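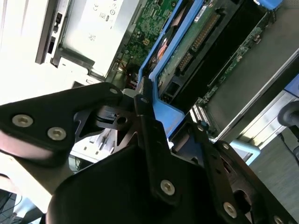

Hello Sibel, and hello to everyone at Greden who reads these. You asked for less about the hardware this time and more about the rules we're working to, so I've done my best!

The main thing since November is that the Clatcombe handling code is now a proper written document. It has 27 rules (I wanted fewer, Hatice Karaca wanted more) and it covers what the arm may and may not do inside an open server. We started from the habits our repair people already have - power off and leads out before anything goes in, earth the chassis, never pull on a cable to move it - and then asked what each of those means when it's a gripper going in and not a hand.

Some were easy. Others took weeks. "Be gentle with the latches" is fine advice for a person and useless for a machine, so that rule now sets a force limit for each type of latch, and the arm has to stop and call someone over if it reaches it. We also argued for ages about coloured plastic. Plenty of makers use blue for the bits you're meant to touch, but I didn't want the arm trusting a colour, so the rule says it checks the part against the service sheet first.

On to the numbers. We've logged 716 supervised approaches under the new code, and 651 of them went through without a stop. Most of the rest were the arm pausing near loose cables, and I'm quite happy with that. Your target was 1,000 by the end of the grant and I think we'll get there, though the Canpolat bench was out of use for a while and we lost time.

Two things I'm less pleased with. Our screw checks on the gripper itself were patchy, so there's now a sign-off sheet at the start of each shift. And the stop button on the Irell bench is too far from where people stand - we're moving it.

Next up is getting an outside reader to pick holes in the code. If you know somebody suitable, please send them our way. Hatice will forward the full text and the stop log separately.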